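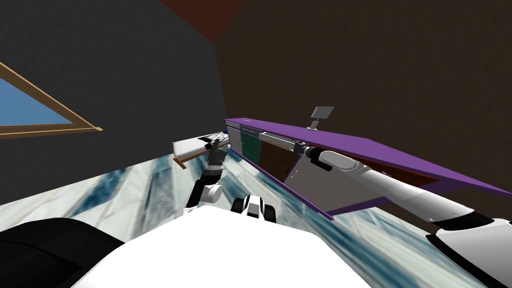
Interior Finishes > Walls > Textured and Flat Coatings

Updated in November by Rocío Pacheco

Clatitz Wall Coating, Textured and Flat

Clatitz is a water-based coating for interior walls. We make it in two versions, Textured and Flat, and both are mixed in the same colors. It was developed for dark rooms: dining rooms, libraries, bars, small hotels, and also kitchens where the owner is tired of white. Dark colors are more difficult than light colors. They show the roller marks, they show the repairs, and they become shiny in the places where people touch the wall. We worked many years only with this kind of color and we still do not offer a white.

The Textured version contains a fine mineral grain. You can feel it with the hand, but it does not scratch the skin or pull the threads of a sweater. The Flat version has no grain and dries to a full matte. Many customers use both in one room, Textured on the long wall and Flat on the short ones. 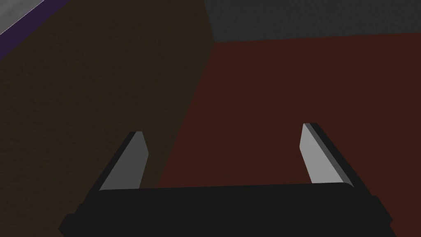 Dark brown texture on the left, flat dark red in the middle, dark gray texture at upper right.

Choosing a color

The present card has 50 colors. Please do not choose from a screen. Brown is especially difficult, because most screens make it more red than it is, and dark gray often looks blue. We send painted sample cards, not printed ones, and you can order up to 6 of them free of charge. Put the card on the wall, flat, and look at it in the morning and again at 9 p.m. with the lamps you really use. If you hold the card in your hand near the window, it will look lighter than the finished wall.

The darkest browns and the darkest grays are close to each other in weak light. If you want that two walls look clearly different, leave at least three steps between them on the card. Xiuying Peng in our color room will look at your selection if you write to her before you order. Tell her which direction the windows face and what color the floor is. A pale floor gives back a lot of light to the lower part of the wall, and a color which was calm on the card can become quite strong there.

For ceilings we recommend Flat only. The grain of the Textured version catches light from the side, and on a ceiling this shows every joint.

Preparation

The wall must be clean, dry and firm. Old gloss paint should be sanded until the shine is gone. Fill holes, sand, and remove the dust with a damp cloth – a dry brush only moves the dust to another place. New plaster needs to dry completely, and this takes longer than most people expect. Please ask your plasterer.

Apply one coat of Virk primer, tinted gray. Virk is our own primer and we have tested Clatitz over it. Other primers may work too, but then we cannot say much if there is a problem. Under the red colors use the mid gray tint and not the dark one. Red over dark gray needs one more coat and the result is duller.

Application

Stir the bucket slowly from the bottom. The grain of the Textured version goes down during storage, and if you do not bring it up again the first wall will be smooth and the last wall will be like sandpaper. Stir again after each break.

For Flat, use a short-pile roller and a good brush for the corners. Work from one corner to the other and do not go back into an area which has started to dry. For Textured, use the Grakum roller, which has a more open sleeve. Roll up and down first, then cross lightly, then finish always in the same direction. If two people paint one wall together, one should do the edges and the other should do all the rolling. Two people have two different hands, and with the Textured version you can see it later.

Both versions need 2 coats. Leave the first one overnight.

The paint is lighter when wet in some browns and darker when wet in most reds. Wait until it is dry before you decide that the color is wrong.

Kitchens and counters

Clatitz can be used on kitchen walls, but not directly behind a stove and not inside the area where water splashes every day. Behind the counter we suggest a low backsplash of tile or stone, and the coating above it. It is not made for countertops, floors or furniture. We receive this question often. A countertop needs a surface which accepts knives, oil and hot dishes, and no wall coating does this.

Where the wall meets a counter, put the masking tape on the counter edge and remove it while the second coat is still soft. If you use silicone in this joint, paint first and put the silicone after. The coating does not hold on silicone.

Cleaning and repairs

Wait three weeks before the first cleaning. After that, use a soft cloth, lukewarm water and very little soap. Press, do not rub. Rubbing polishes the matte surface, and the polished spot stays.

Small damages in Textured can be repaired with a nearly dry brush, and usually the repair is difficult to find. In Flat it is more honest to paint the complete wall from corner to corner. Keep one closed jar from the same batch for this purpose and write the batch number on the back of a switch plate or in some other place where you will find it again.

Marcelino Campos, who painted the reading room of a guesthouse with our dark red Flat, wrote to us that he had to repaint one wall behind the chairs after the first winter. We think a wooden chair rail is the better solution in such a place. We now mention this also in the printed instructions.

Product data

Versions: Textured, Flat
Base: water
Finish: matte, both versions
Coverage: one large bucket is enough for 130 square feet of Textured, 2 coats. Flat goes further, please see the label.
Tools: Grakum roller for Textured, short-pile roller for Flat
Primer: Virk, tinted gray
Cleaning of tools: water, immediately after use
Storage: closed, protected from frost

Ordering

All colors are mixed after the order arrives, so we cannot take back opened or unopened buckets. Order the full quantity for one room at the same time. Between two batches a small difference is possible, also when the name of the color is the same.

Trade customers please write to Bonifacio Rivas. For technical questions about old walls, lime plaster or previous coatings ask for Patricio Prieto, and attach a description of what is on the wall now.

© Vosport Interior Finishes | Contact | Delivery | Back to top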